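Bedroom check, November – room 6, Siltura guest house

Door and hallway
Door opens all the way and doesn't catch on the rug. OK.
Hall light – OK, but the switch is loose again. I tightened it myself in the spring and it's already wobbling, so it goes on the repair list this time.

Heating
Radiator valve turns both ways. OK.
Keep clothes off it, please! I know it's tempting in this weather, but the rule is nothing draped on any heater in the house.

Windows and curtains
Both catches close. Curtains need to hang clear of any heater or lamp. OK.

Bed and clothes
I like to do the sorting on the bed so the floor stays clear to walk on (I tripped over a pile of jeans once and I'm not doing that again). Jeans get their pockets emptied first – coins, lighters, tissues, all of it.

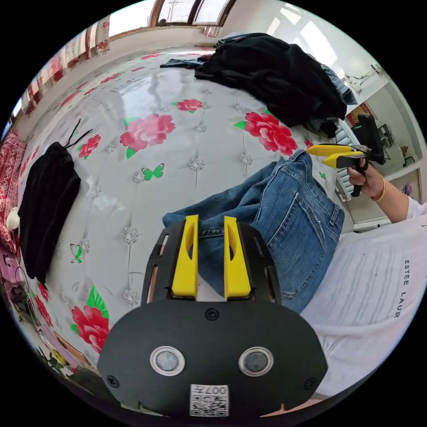

Jeans on the flowered cover, dark clothes piled at the top of the bed.

Pockets: check the back ones too, they're the ones I always forget.
Drawstrings and straps: tuck them into the fold so they don't snag in a drawer. Partly done, I'd give it a 7 out of ten.
Cups: not on the bed while folding. Needs work, and yes, I'm as guilty as anyone.
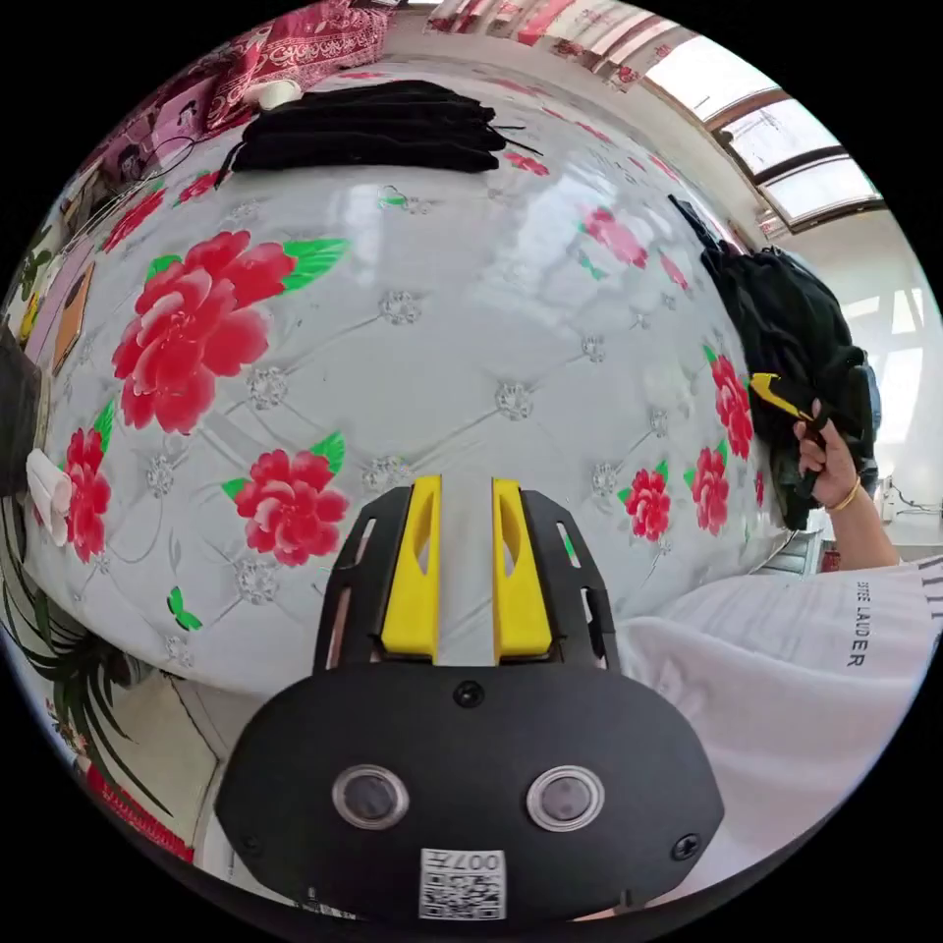
Black things go in their own stack, which makes it a lot easier to spot lint and loose threads before they get put away. Anything with a tag still on it, snip the tag and put the scissors straight back in the drawer.

Bed cover: run a hand over the studs and check for sharp or lifted ones. OK, none came up.
Mattress: doesn't slide when I lean on it. OK.

Still to do
Hall switch.
New battery for the smoke alarm (the Fulura one, takes the square kind).
Check again before the heating goes up for winter.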